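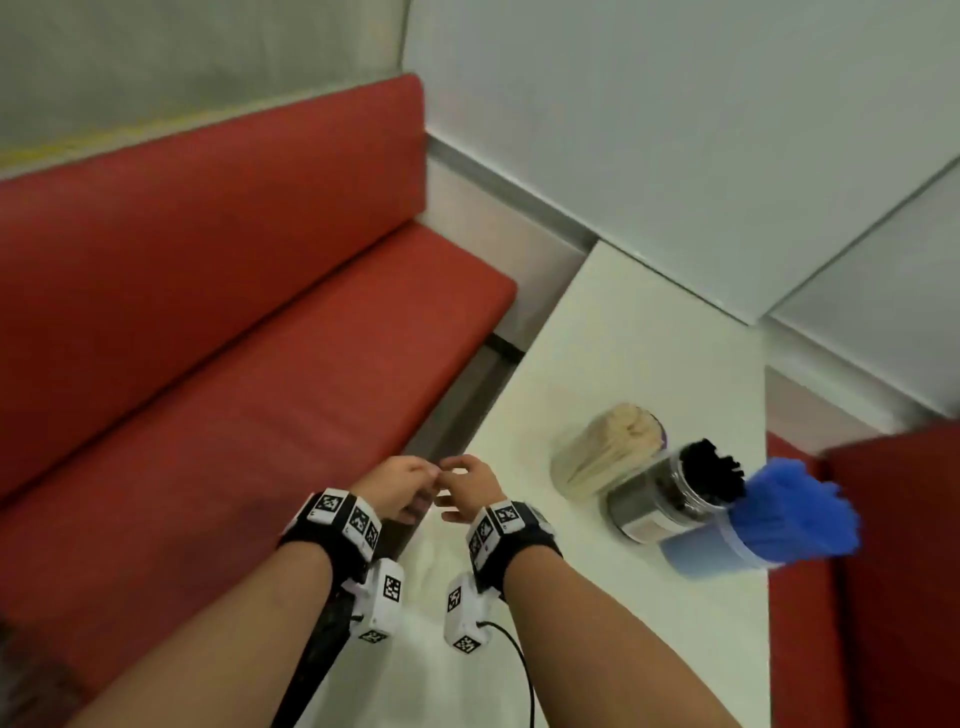
Tavside Waxed Thread, Flat Braided Polyester

Item no. 1225-T
Sold by the spool. Ships from our Tirorville warehouse.

Tavside is a flat braided polyester thread with a medium wax coating. It is made for hand stitching leather, canvas and heavy upholstery fabric, and it works well for bookbinding in the thicker sizes of paper and board. The braid lies flat in the stitch and does not untwist while you sew. The wax holds each stitch in place while you set up the next one, and it lets you pull a knot down tight without it slipping back.

We have carried this thread since we opened the leather counter. The current version has a slightly drier wax than the old one. If you have a spool from before the change you may notice that the new thread leaves less residue on the needle and on light-colored leather.

Sizes

Fine (0.6 mm) – wallets, watch straps, card holders, small book repairs
Medium (0.8 mm) – belts, bags, knife sheaths, most general work
Heavy (1.0 mm) – tack, tool rolls, canvas covers, rug edges

If you are not sure, buy the medium. It fits the holes made by a standard 4 mm pricking iron and looks right on leather from 5 to 9 ounces.

Put-ups

Fine is sold on a 500 yard spool. Medium and heavy are sold on a 400 yard spool. Medium is also available on a 1,225 yard cone for shops. The cone comes in black, natural and dark brown only.

Colors

There are seven stock colors: black, natural, dark brown, tan, navy, oxblood and forest green. Natural is an off-white and will darken a little with handling. Colors on a screen are never exact, so if you need to match an existing piece, order a sample card first. The card has a short length of each color in the medium size, and its cost is taken off your first thread order.

How much to buy

For saddle stitch, measure the seam and multiply by four, then add enough to hold at both ends. Thick leather uses more. A plain bifold wallet takes a few yards, and a tote bag with sewn handles can use 20 or more. Work with lengths you can pull through comfortably in one motion. Very long pieces fray where they pass through the needle eye, and the wax wears off before you reach the end of the seam.

Using the thread

Cut the end at a long angle and press it flat before threading. With the heavy size, scrape the wax off the last inch with the back of a blade so it will go through a size 2 harness needle. Pass the needle back through the braid once to lock it.

Finish a seam with two or three backstitches, trim close, and melt the end with a lighter or thread burner. Press the melted end flat right away. Keep the flame away from the leather and from the rest of the thread – it melts fast.

Tavside is a hand sewing thread. Do not run it through a home sewing machine. The wax builds up on the tension discs and is hard to clean out. For machine work, look at Drustach bonded nylon, which we stock in the same seven colors.

Care and storage

Keep spools in a drawer or a closed box, away from sun and heaters. The wax softens in a hot car and can stick the outer layers together. Putting the spool in the refrigerator for an hour usually frees them. Dust sticks to waxed thread, so pull off and throw away the first yard if a spool has been sitting out.

Specifications

Material: 100% polyester, flat braid
Coating: medium synthetic wax, no added color
Ends: may be melted
Needles: size 4 for fine and medium, size 2 for heavy
Washable: yes, in cool water; the wax will come off with hot water

Availability

All colors are in stock in medium. Oxblood in the fine size is on back order and is expected in October. You can order it now and it will ship when it arrives, separately from anything else on the order. There is no extra shipping charge for this.

Returns

Unopened spools can be returned for a refund. Cut lengths and sample cards cannot.

Often bought with this

Benavides harness needles, pack of 25
Beeswax block, 1 oz
Pricking iron, 4 mm
Drustach thread snips

Prices on this page were last updated 18th May.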